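Posted in March by Dorottya Győri

Want to help me map a church that isn't there anymore?

Hi! I'm Dorottya, and I'm looking for 4 people to join me this spring on the Villca abbey project. The abbey church at Villca was pulled down for its stone a long time ago, and most of what stood there is now a parking lot, a row of garages and the back half of a school playing field. My job is to work out where the nave ended, what the east end looked like and where all those carved blocks went (a lot of them are in people's garden walls, which makes for some very nice conversations over fences).

You don't need a degree in architecture or history. I'd love one person who can already read old handwriting, and one who's comfortable with a tape measure and a sketch pad. For the other two places I mostly want curiosity and decent shoes. Yaneth Grajales, who drew up the survey of the west front foundations, will teach everybody how to record a molding profile. It takes an afternoon to learn and then you start seeing them everywhere — I can't walk past a bank now without stopping to look at the door frame.

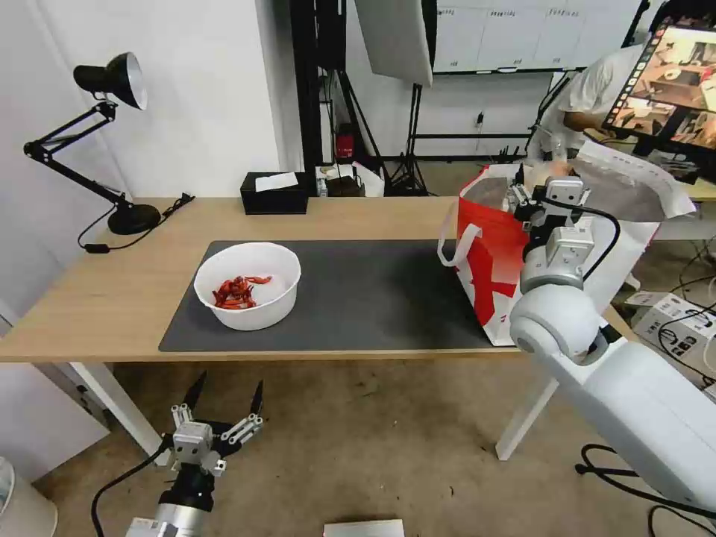

The work splits into two halves. Mornings are outdoors, going street by street with a map and logging any reused stone we're allowed to look at. Afternoons are in the archive room on Tresgate, where there are 65 boxes of building accounts, letters and sale papers, and I've only gotten through the first few shelves. Abdelilah Kettani has photographed the demolition contracts for us already, so you can read those on a screen with the contrast turned way up. Bless him.

We run for 90 days, and I'd ask you for two days a week. Pick whichever suits you, but please stick with them once we've started. There's a flat payment of $2,000 per person, half at the start and half when your notes are handed in, and bus fares on top of that. Lunch is on you, although Ovidiu Dinu tends to bring soup.

One practical thing: the archive room is up two flights of stairs and there's no elevator. If that's a problem, tell me and we'll set you up with the scans downstairs, where the chairs are better anyway.

To apply, send me a page about yourself and a few lines on any building you're fond of, standing or not. Skip the formal cover letter, please! Address it to me at the Tresgate office or hand it in at the front desk before 4 in the afternoon. I'll write back to everyone, and I'm hoping to have the group together by the end of the month.

Get new postings in your inbox. Enter your email to subscribe. You can unsubscribe at any time.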